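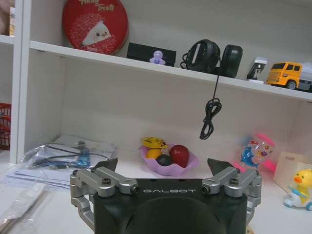 Lavender bowl, white shelf

Ticket: Phone stuck on "SIM Not Valid" after reset
Opened by: Marlene Caldeira
Assigned to: Tiina Laitinen
Opened: January 19, 2021
Status: Closed
Shop: Comutthorpe front desk

Customer report

Phone was bought secondhand. It worked on the customer's carrier until she did a full reset to clear out the last owner's files. After the reset it goes to the Hello screen, takes language and region, joins Wi-Fi, then stops with a message that the SIM is not valid and the phone must be activated with a supported carrier. Customer tried two restarts and a different SIM from the same carrier. Same message both times.

Customer needs the phone for work and asked whether we can "just get past the screen." I told her we don't do activation bypasses and that we would look at it properly first.

Marlene

Entry 1, Tiina Laitinen

Checked in with cable and case. No cracks, battery holds. SIM tray is straight and the contacts look clean. Put our own test SIM in from a second carrier. Same result.

Wrote down the IMEI from the tray and compared it with the one shown on the activation screen (tap the small "i" at the bottom). They match, so the tray was not swapped from another phone.

No account lock. The phone never asks for the previous owner's login, it stops before that. Customer says it was signed out before she reset it and I have no reason to think otherwise yet.

Entry 2, Tiina Laitinen

Connected to the bench computer over USB. First attempt, computer did not see the phone at all. Changed the cable and it showed up. Please throw out the gray cable in the left drawer, this is the second time it has cost me half a morning.

Tried activation through the computer. Message: "The SIM card inserted in this phone does not appear to be supported." So the activation server is answering. It is not a network problem on our side.

Restored with the current firmware. Restore stopped at the end with error 3. Retried in recovery mode on the rear USB port and it completed. Same SIM message afterward.

Entry 3, Ognjen Georgiou

Tiina asked me to look. Error 3 on this model can point to the modem, so I checked whether the phone reads a modem firmware version. It does. Typing *#06# on the emergency dialer gives the IMEI too. If the modem were dead both would be blank. I would not open the phone for this.

My guess is that it was never officially unlocked. The earlier owner may have used one of those thin interposer cards that sit under the SIM and make a locked phone think it has the home carrier's card. Those let a phone activate once, and it keeps working until somebody resets it. Ask the customer if there was anything in the tray besides the SIM.

Entry 4, Marlene Caldeira

Called customer. She says there was "a little sticky chip" on the old SIM and she peeled it off when she cleaned the phone. She still has it but it is bent. Told her to bring it if she likes but that we will not use it.

She has the seller's number and the original receipt, which shows the phone was sold on a contract with Pinwood. I scanned the receipt and attached it to the ticket.
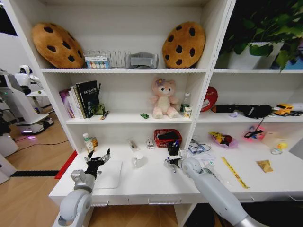 Carrier Lock / Unlock Requests

Entry 5, Kanokwan Suksawat

Moving this from Hardware to the unlock queue.

Looked up the phone with the IMEI tool in Eltusora. Lock status: locked, Pinwood. Blacklist: clean. Balance owed: none. That is the best case for an official unlock.

Sent the request to Pinwood with the IMEI, the receipt and a signed note from the customer. The form gave reference ending 54. They want the original account holder to confirm by text. Customer will ask the seller.

Note for whoever picks this up: do not restore the phone again while the request is open. It will not help and it wears on everyone's patience. Leave it switched off, in the bag with the ticket number on it.

Entry 6, Vlasta Babić

Customer called for an update. Seller has answered the text. Pinwood still shows "In review."

She asked about a shop, Dimitrov, that offered to do it the same day. I said I could not speak for them, but if it is another interposer card she will be in the same place after the next update or reset. She decided to wait.

Entry 7, Kanokwan Suksawat

Request rejected, reason code 51. Called Pinwood business support. Code 51 means the name on the form does not match the name on the account. We had put our customer's name in the account holder field. It should be the seller's name there, and our customer's under "current owner." Sent again with the names fixed. My mistake on the first one.

Entry 8, Kanokwan Suksawat

Approved. Lookup now shows "Unlocked."

Entry 9, Tiina Laitinen

Put the customer's own SIM in, connected to the bench computer, opened the activation page. Phone activated on the first try with the message that the unlock is complete. Test call in and out fine. Text messages fine. Mobile data did not work until I deleted the old APN profile and entered her carrier's settings by hand.

Restarted the phone and checked it again with the test SIM from the second carrier. Signal on both.

Resolution

Phone was carrier locked and had been running on an interposer card. Reset removed the old activation. Fixed with an official unlock from the carrier. No parts used. Bench fee only.

Follow-up

Marlene: please add a line to the intake form asking if there is a chip or sticker with the SIM.
Ognjen: gray cable is gone, new one is in the drawer.
Customer picked up the phone and signed. Ticket closed by Vlasta.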